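Backstage tips, small stage edition

Mostly from the Ormsby, 100 seats and no fly space. Add your own and I'll put them up when I get a minute.

Glow tape
Cut it before you go out there. Little pieces, corners rounded with scissors or they peel. Charge it with a flashlight at half hour, every show. Stair edges first, then furniture marks. Pull it up slow at strike or the paint comes with it.

Sticky casters
Hair and thread, nearly always. Flip the wagon, seam ripper, pick it all out. Dry lube after, not oil - oil leaves tracks on a black floor and you will be mopping till midnight. Squeaks that come back are usally a loose plate. Check all 4 bolts.

Sweaty costumes
Cheap vodka and water in a spray bottle, half and half. Inside only, armpits and collar. Hang it up, leave space between hangers. Test a seam first on anything dyed. Zhuoran Luo swears by straight vodka, I find half is plenty.

Prop table
Brown paper over the top, outline every prop in marker, write the name inside the outline. Empty outline at places = somebody go look. Redo the paper for each show, old outlines are worse then none.

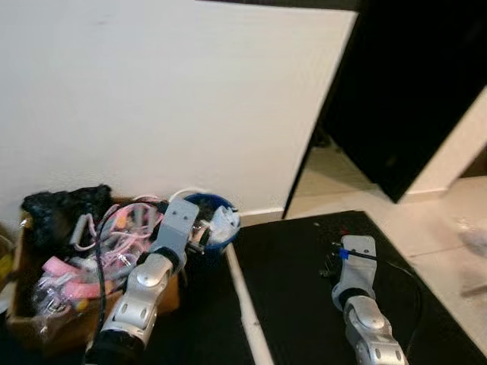 Gaff residue
Fresh gaff, pressed down and ripped off quick, gets most of it. Rubbing alcohol on a rag for the rest. Don't scrape a painted deck.

Cable runs
Over-under, always. Tie line on the female end so it stays put. Lenght on a bit of white tape at both ends. Anything crossing a walkway gets taped all the way along, no gaps.

Quick change
2 laundry baskets, one for on and one for off. Shoes untied already. Blue light clipped low, facing the wall.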